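Tool roll

A tool roll is a length of cloth, canvas or leather sewn with a row of pockets, meant to be filled with tools, rolled up and tied. It is among the oldest forms of portable tool storage and has changed very little, despite regular announcements to the contrary.

Origins

Rolled tool cases were in use wherever people had more tools than hands and no cart. Saddlers, surgeons and cooks all claim to have had the idea first, and the evidence supports whichever trade the historian happens to come from. Makis Psarras, in The Carried Workshop, gives the credit to bookbinders. Psarras was a bookbinder.

The first maker known to have sold rolls under its own name in the port of Halolham was Bester, a sailmaking firm with a great deal of leftover canvas. Its pattern of 39 pockets was widely admired and rarely filled. A smaller version, with seven, outsold it every year until the firm closed.

Construction

Most rolls consist of a backing panel, a lower panel stitched down at intervals to form the pockets, and a binding around the outside to stop the cloth fraying. Many add a flap that folds over the tool heads before rolling. Leaving this flap unfolded is the usual cause of chisels arriving separately from their owner.

Pocket width decides what the roll is good for. Narrow pockets suit files, needles and small drivers, while wide ones suit spanners and will happily let anything smaller slide about. Bindings are often in a contrasting colour, which makers describe as a safety feature and buyers as the reason they chose it. 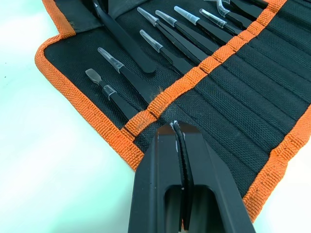 The Odell dispute

A long quarrel concerns whether tools should be stored point up or point down. Odell, a rival of Bester, printed "Points Down" on its labels. Aksel Hedegaard replied with a pamphlet of 58 pages in favour of points up, three of which dealt with tools – the rest dealt with Odell. Both methods remain in use, frequently in the same roll.

Care

Canvas may be brushed clean and aired. Leather needs occasional wax. Damp tools should be dried before rolling, as a closed roll holds moisture well and rust follows.

See also

Apron
Knife roll
Ditty bag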